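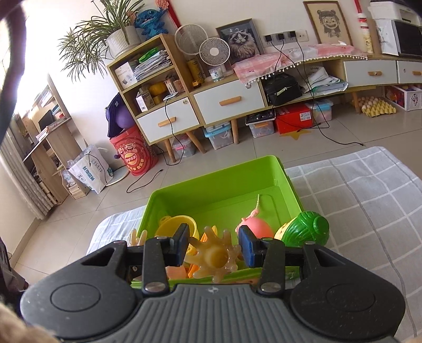

Home and Shop Automation > Manipulation > Can a machine tidy up a toy bin yet?

shimstock_6
Posted August 2022

I keep reading that pick and place is solved. On my bench it is, for the parts I choose. I run a Rerkeck arm with a parallel gripper on a parts tray and in May it logged 1448 picks with 3 drops. Every part was rigid, every part was the same, and the tray was bolted down.

Now take the household version. Put soft toys and small plastic items in a bin, on a cloth, in a furnished room. No fixtures, no known part geometry. My position is that no machine you can buy today does this without a person close by. I'd like to hear from anyone with numbers that say otherwise.

flexure
Depends on what you call "does this." Grasping a soft toy is easy. Rubber on rubber, high friction, and the object conforms to the pad. You could close on it with a large position error and still lift it. I'd take a squishy octopus over a sheet metal bracket any day.

shimstock_6
Lift it, yes. Then what? The tentacles hang wherever they want, they touch the rim on the way in, and they stick to the pad on release. Your planner has a shape for that object and the shape was wrong as soon as the jaws closed.

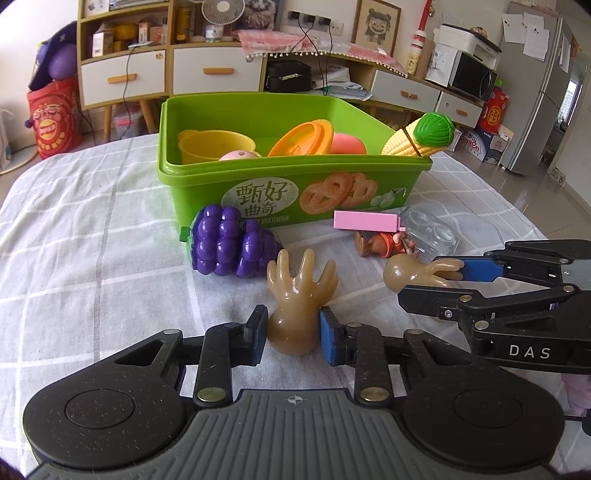
Hand toy in the near jaws, octopus toy in the other gripper, cookie tin behind them.

deadband
Two grippers changes the problem more than people admit. With one, you have a grasp and a place. With two you have to keep the jaws out of each other's way over a tin that is small compared to either gripper. We tried a two-arm cell with Kudance controllers at work. Collision checking between the arms was fine. Collision checking between whatever the arms were carrying was left to us, and for anything floppy we gave up and padded the envelope until the cycle time doubled.

flexure
You padded it for the worst case. Most of the time the toy brushes something and nothing happens. It's a toy. People bump things together all day while they clean up. A controller that treats contact as a fault is the wrong controller for a house.

deadband
Agreed for toys. Same bin next week has a drinking glass in it.

tray_liner
Longtime reader, I do incoming inspection, so take this as a shop-floor view. The soft stuff worries me less than the clear stuff. A contact lens case in clear plastic on a gray-checked cloth will give a depth camera the cloth, or nothing. We had the same trouble with blister packs and ended up with backlighting. You can't backlight a table in somebody's living room.
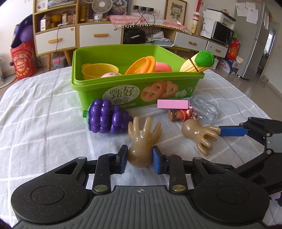 Second point, overlap. If one small item is lying on another, the order of picks matters. Take the lower one first and the upper one goes on the floor. A person sees that without thinking. The Sillero bin software we evaluated had a setting for it, and it worked on cartons. On mixed small items it picked whichever blob scored highest.

shimstock_6
That matches what I see. Anyone have a number for clear parts?

tray_liner
Not one I'd post. It was low enough that we stopped counting.

Kokkinos_bench
I'll disagree with the thread title a bit. "Yet" makes it sound like one missing feature. I would split it into jobs:

Pick a known soft item off a flat surface: works now.
Pick an unknown soft item off a flat surface: works often, with retries.
Put it in an open container that already has things in it: works if you're allowed to drop it in.
Decide what belongs in the container: no.

Most demos show the first job and let you assume the last.

flexure
I'd move the fourth to "sometimes." Sorting toys from non-toys by camera is a classification problem and those are in good shape.

Kokkinos_bench
A toy, then. Is a cookie tin trash, food storage or a toy box? Depends on what's in it today. The label tells the machine cookies.
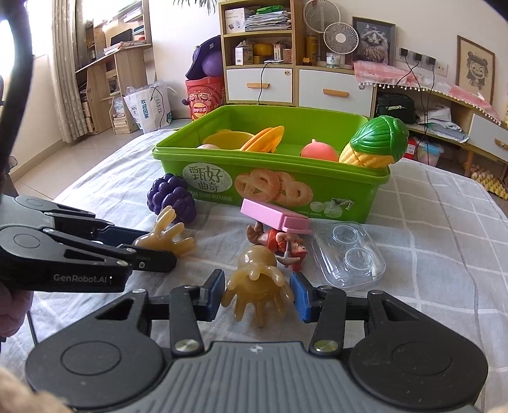

And the label is the easiest thing to read on the whole table, which makes it the most likely thing to mislead the system. Put play fruit and a play ear of corn inside and a classifier will happily agree with the label – it's all food. I'd want it to ask the owner once and remember the answer. That is a user interface job and I haven't seen a gripper vendor take it on.

deadband
Retries are the other thing. On a line, 2 retries and I flag the part. In a house I don't care if it takes 6, as long as it quits before it pushes the item off the edge. Does anyone here limit by displacement instead of by count?

shimstock_6
I don't, but I could. Log object position before the first attempt and stop if it has moved more than a jaw width. I'll try it with something soft on a loose cloth and post the log. The cloth will probably move too, so I need a reference that isn't on it.

flexure
Use a table corner. And try the release with the jaws opening slowly, then fast. I think your sticking problem is mostly speed.

shimstock_6
Will do both. Pads are plain rubber, in case someone wants to repeat it.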